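Orange finger pads on hand-held gripper: width reading jumps, bottle slips

Posted in Grippers and end tools > Setup and care

telten_bench

I look after two hand-held grippers at our bench in Parnport. Both have the black printed fingers with soft orange pads and a square marker on top of each finger, and the wrist camera reads the opening from those two markers. I changed the pads on one of them in January, after 3000 grasps. Now it has two problems.

First, the opening width jumps when the fingers are most of the way apart. Closed and half closed it reads fine. Second, light things slide down during the lift. An empty drink bottle is the worst.

View from the wrist camera, fingers open, just before I close on the bottle:
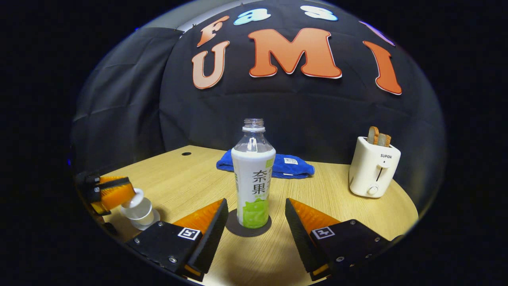 Wrist camera view before the grasp, new pads fitted.

I have already wiped the lens and run the open/close calibration again. The other gripper has the old pads and doesn't do either of these things. Should I put the old pads back on, or is there something in the fitting I missed?

Kadri Lill

Leave the new pads on. You have two separate faults and I would fix them in this order.

Width jumping. Check that both markers are flat. Changing a pad means pushing on the finger right next to the marker, and a lifted corner is enough to throw the reading off when the marker is out toward the side of the lens, where the picture bends the most. Run a fingernail along all four edges. If one lifts, peel it, clean the finger with alcohol, let it dry and stick down a fresh one of the same size and the same ID. Don't glue over the old one. Then look for glare. Open the fingers fully and tilt the tool under your bench light while you watch the marker detection. If a marker drops out at one angle, it's the light, and matte stock will cure it.

Slipping. New pads often come with a film of release agent from the mold. Wash them with warm water and dish soap, rinse, and dry them with something that doesn't shed. Keep alcohol off the pads themselves, it makes ours go hard.

When all that is done, loosen the finger screws half a turn, close the fingers on a flat 10 mm block, and tighten again a bit at a time, going side to side. That seats both pads parallel. Run the calibration after this step, not before. Yours was run before the fingers were seated, so it will need doing again anyway.

We log the width at full open every 200 grasps. If it drifts, we check the screws first.

Sohail Yousafzai

Agree on washing the pads. At Pluvadbridge we had the same slip and it was the soap that fixed it. Also try gripping the bottle lower down on the label. Up by the shoulder the pads only touch on a narrow strip.

sepp61

had this once, swapped the camera cable and it went away. might be worth a try

telten_bench

One marker had a corner up, on the right finger. I replaced it, washed the pads and did the block step. Width is steady through the full range now. The bottle still slid once in 61 lifts, and that one was gripped high. I didn't touch the cable.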